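**Household chore automation** is the branch of robotics concerned with the small, repeated jobs of home life - washing up, folding, wiping down, putting things back where they belong. It has been promised for a very long time, and anybody who has stood at a sink on a Thursday night wishing for a mechanical helper will know how slowly the promise has been kept. Dishwashers and robot vacuums do their one job well. A machine that can walk up to an ordinary kitchen and tidy it is still a good way off, although the distance has shrunk more in recent years than many in the field expected.

## Why kitchens are hard

A factory can be rearranged to suit the robot. Parts arrive on a fixture, the lighting never changes, and if something is in the wrong spot the line stops and a person comes over to sort it out. A home kitchen offers none of these comforts. Pots hang wherever there was a free hook, and patterned tablecloths make it harder for a vision system to tell what is an object and what is only printed on the cloth.

Muireann Madigan, whose handbook for the Koltcombe workshops is still passed around among students, sorts household jobs by what she calls their "fussiness" (her word, and a rather good one). Wiping a bench is low on her scale. Loading plates sits in the middle. Near the top she puts anything involving many thin, light objects that touch each other, and her favourite case is putting away cutlery and chopsticks.

## The chopstick problem

Chopsticks look like the easiest thing in the world to pick up. They are rigid, they are straight, and they weigh next to nothing. In a heap, though, they cross over one another, and pulling at one is apt to shift its neighbours. Paper or plastic sleeves add their own bother: clear film catches the light, hides the edges of the wood, and can slide along the stick when it is squeezed. Then comes the second half of the job, turning the pair upright and lowering it into a holder that may already be crowded. A small error in the angle at the top becomes a large one at the tip.

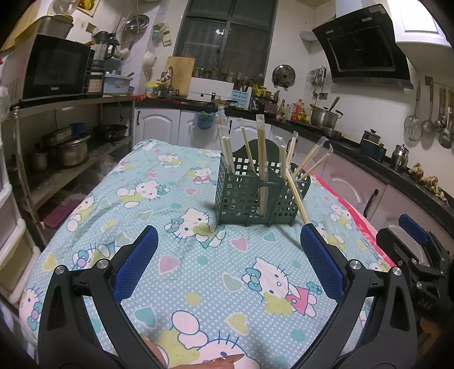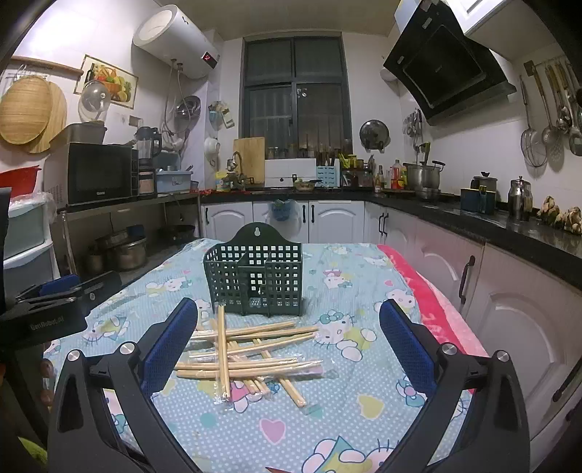 Two-fingered grippers with soft pads remain the usual choice for this sort of work. Hands with more fingers can roll a stick into a better position, much as a person does without thinking, but they cost more and need a great deal more looking after. Said El Ouafi has argued that the simple gripper is good enough and that the trouble lies in judgement - knowing which pair to take first, and when to let go and try again.

## State of the art

In the Dergate trials, a two-armed machine named Wela was set 1,299 tidying tasks in lived-in kitchens and finished 70 per cent of them without help. For sleeved chopsticks the figure fell to 28 per cent, and most of the failures came at the holder and not at the pile. Cristóbal Fuentealba, who ran the later rounds, noted that Wela took three times as long as a person even when everything went smoothly.

Whether that counts as "doing the chore" depends a good deal on whom you ask. Hawi Hailu takes the generous view that a slow helper is still a helper, particularly for people whose hands are sore or unsteady, and that nobody minds the pace if the work is done by breakfast. Áine Breathnach is more cautious, and points out that a household has to trust the machine around glass, knives and a hot stove before speed comes into it at all.

## See also

- Grasp planning
- Bin picking
- Domestic robot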